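Game day laundry and gear - quick tips from 11 years of football season

Typing this fast, kickoff is at 4 and the chili isn't on yet.

Grass stains first. Cold water, never hot. Dish soap straight on the stain, rub the fabric against itself, leave it half an hour. Then wash like normal. Check before it goes in the dryer. Dryer sets it and then you own that stain forever.

Red clay is different. Let it dry all the way. Knock off what you can outside, brush the rest, then soak overnight in a bucket with a scoop of plain powder detergent. Wet clay just smears. Learned that on a pair of white away pants from Fellbridge, which is all clay from one end zone to the other.

Jerseys with printed numbers - inside out, cold, hang to dry. Fabric softener makes the mesh hold smell so skip it. White vinegar in the rinse, half a cup. The smell goes, the vinegar smell goes too.

Stadium blankets and fleece. Wash alone. Everything sheds on everything otherwise and you'll be picking maroon fuzz off of your khakis at work. Shake out the seeds and peanut shells in the yard, not over the machine. I didn't once and had to clean out the drain pump. 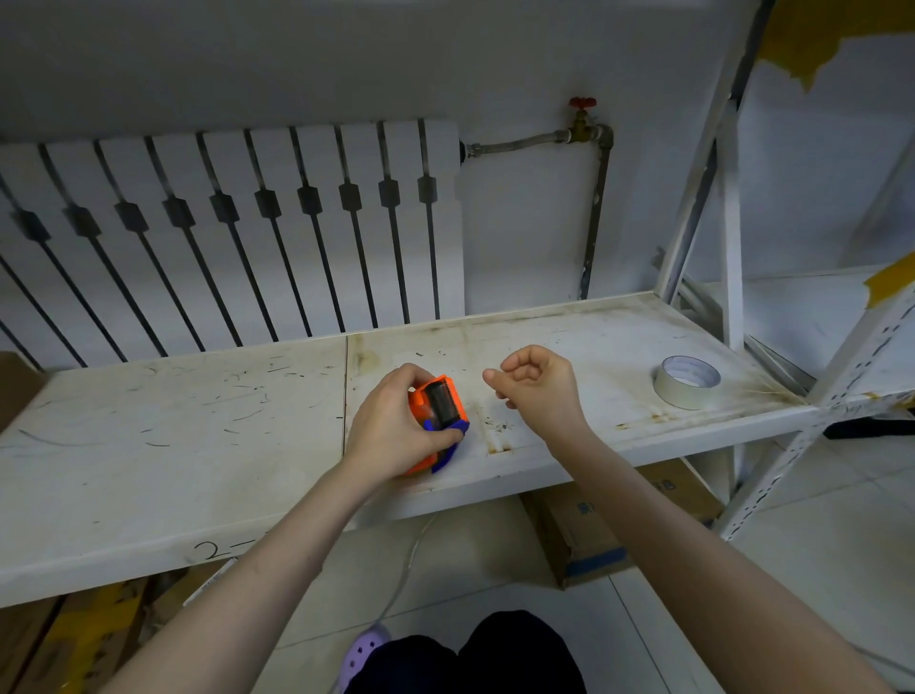 Finlay Kinnear wrote in to say the vinegar never did a thing for shoulder pads and he has better luck wiping them down with rubbing alcohol and standing them in front of a box fan all night. He also says to take the pads out of the bag the minute you get home, even if you're tired, even if you lost.

Fair enough, I only do the vinegar on jerseys. Fan is a good idea. Pads should stand up with the straps open so air gets in the inside part. Test the alcohol on a small spot if the shell is painted.

Cleats. Pull the insoles and laces. Old toothbrush for around the studs, newspaper stuffed in the toes, change the paper before bed. No dryer, no heater vent, the glue lets go. My nephew's came apart in warmups at Geddes and he played in his sneakers, in the rain.

Mouthguards - cool water and a little toothpaste. Hot water warps them. Replace when chewed thru.

Coolers. Baking soda and warm water, wipe, rinse, then leave the lid propped open untill it is bone dry inside. Pull the drain plug and clean behind it too, that's were the funk lives.

Tailgate tablecloth, the vinyl kind. Mustard comes off with a paste of baking soda and water, let it sit ten minutes. Roll it on a cardboard tube to store so it doesn't crease.

Foam fingers can't go in the wash. Damp rag, that's it.

More in May when the spring game stuff comes home. Chili time.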